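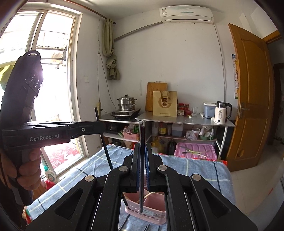
Chopsticks and basket, bench 2.

August, 16:00. Finish trial, Emwood oil on utensil blanks. Second coat applied by N. Caron to the Borska batch and left on the rack for 60 minutes before wiping. Surface even on all blanks except 2, which show raised grain near the tip. These are to be sanded again and recoated. The Tremblay batch remains on hold pending the moisture readings from R. Li. Staff are reminded to hang used rags flat outdoors. Next entry after the third coat.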